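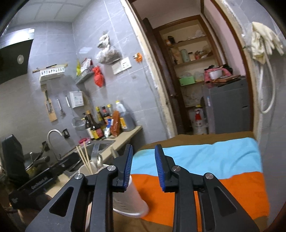 Policarpio Kitchen Set, release 2

Hi! I'm Shanti Tiwari, and I put this set together with Ayman Hajji, who did most of the recording in Londstead while I did most of the complaining about file sizes. It's a set of short kitchen demonstrations recorded with hand-held grippers, meant for training manipulation policies. Use it, break it, write to me about it.

What you get

1,393 episodes, all in real home kitchens. 863 use one gripper and the rest use two, one in each hand. Every episode has wrist video, finger opening, the gripper's path through the room and a one-line task label. The labels are mine, so if you find "put cup in other cup" and think it could be clearer -- yes, sorry, I was tired.

Tasks are small everyday stuff: moving cups, picking up chopsticks, lifting pot lids, wiping the counter. We told people to leave their kitchens as they were (condiments, plastic bags, all of it). I wanted clutter and I got clutter.

Loading

Unzip everything into one folder and run load_prostis.py from the top level. Two-gripper episodes have a left and a right folder with a shared clock. Please don't line them up by frame number! I did that for a whole week in release 1 and the results were garbage.

Known problems

107 episodes have path jumps, mostly when the camera gets very close to plain tile or a shiny sink. They're listed in jumps.txt and the loader skips them unless you pass --keep-jumps.

Finger opening drifts a bit in the longer recordings. Ayman has a fix half written.

Hands show up in plenty of clips. Faces shouldn't, so if you spot one, tell me the episode number and I'll pull it.

Changes

25th July: relabeled the pot lid tasks, dropped duplicates, moved the Veltunden kitchens to their own split so you can test on rooms your model hasn't seen.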